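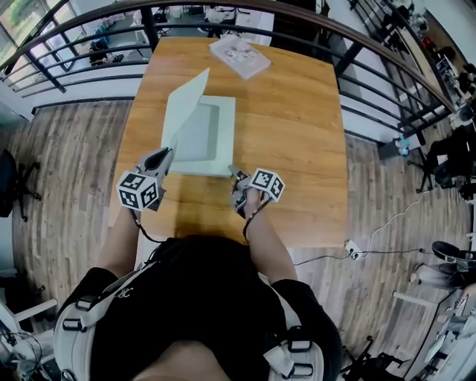
Lifting a sheet of pale paper over the tray.

I wanted to like the Virnlow, a tennis racket Sundura says will "calm" your backhand. After six weeks of Tuesday league matches, my backhand is about as calm as it was before. The frame is stiff, the grip runs small, and the strings went dead sooner than on my old Pirihi.
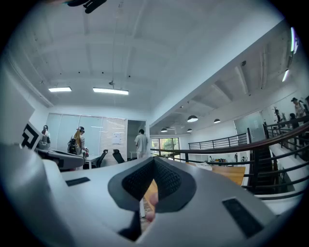

Power is fine on flat serves, I'll give it that. Slice is another story - the ball floated long all month. Hanne Ahonen, who hits harder than me, borrowed it for two sets and asked for her own racket back. At $244 I expected more than a nice paint job. Sundura's box claims 2,000 hours of player testing, and I'd like to know who the players were. Try a demo first, or keep what you have.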